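The Skaldale Two-Finger Gripper Kit, for home and shared-workshop arms

If you've been building an arm in the garage, or in a corner of the shared shop where somebody is always asking when they can have their bench back, you have probably reached the point we reached. The arm moves, it goes more or less where it's told, and now it needs something on the end that can hold on to a thing. Our kit is made for that stage. It gives you a pair of long, flat fingers in dark plastic with ribbing molded into the inner faces, plus the mount, the hardware and a printed guide that Marjorie Pilkington wrote and then rewrote after watching a few first-time builders get stuck on step two (it's much better now!).

We do most of our trying-out with sorting jobs. They're cheap, they're easy to set up on a kitchen table, and they find every weakness in a build sooner or later. Fruit goes in a plastic basket, the basket goes over a pair of trays, and the fruit has to end up on the right side of the divider.
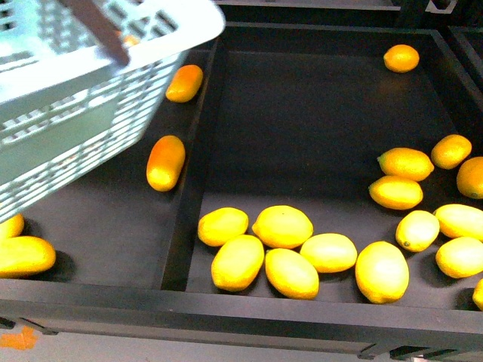
Lemons and kumquats are a good pair to start with, being different enough in size that you can tell very quickly whether your program is choosing or just guessing. They also roll, and a rolling target will teach you more about your timing than a week of picking up wooden blocks. Kwadwo Appiah, who looks after our build support line, likes to tell people to begin with three pieces of fruit and go up from there, and I've come around to his way of thinking.

Before you order, please have a look at the space you've got. An arm swings wider than you expect, especially with these fingers on it, and a basket or crate held out at the end of it swings wider still. Give yourself open floor on the working side, and run your power cords along a wall or the back of a cabinet where a foot won't find them. If your shop has painted walkway lines, keep the whole reach of the arm inside your own side of the line — the other members will thank you for it.

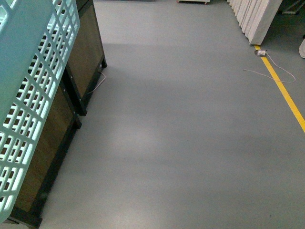

What the kit will and won't hold

The fingers are happiest with a rim, a handle or anything with a firm edge. A basket with a good thick rim is close to ideal, and one with open slots in the walls lets you see what's left inside. Soft fruit is fine too, though you'll want to turn the closing force down and work your way back up slowly. Wet glass we don't recommend, and please don't try it with anything hot.

For tipping a basket, take hold of the front edge and start at a shallow angle. Howard Sowerby on our bench team spent most of last December on the tipping routine in the guide, and his advice is to pause partway and let things settle before going further. 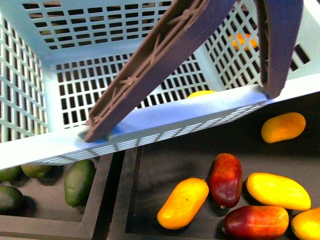 Mangoes are the next step up from citrus, heavier and more awkward in shape, and they come in enough colors to give a camera-based sorter a proper workout. If yours can handle red, yellow and green ones without a fuss, you're in very good shape for whatever you had in mind when you started.

Each kit is packed by hand and comes with 3 spare finger pads. The mount fits the Prurnari and Sostetti hobby arms as supplied, and there's an adapter plate for the older Fakhoury wrist, which you can add at checkout. If your arm is one you designed yourself, send us a sketch of the wrist with the hole spacing marked and Kwadwo will tell you which plate comes closest.

Shop discounts start at 3 kits on one order. Returns are accepted on unbuilt kits in the original box.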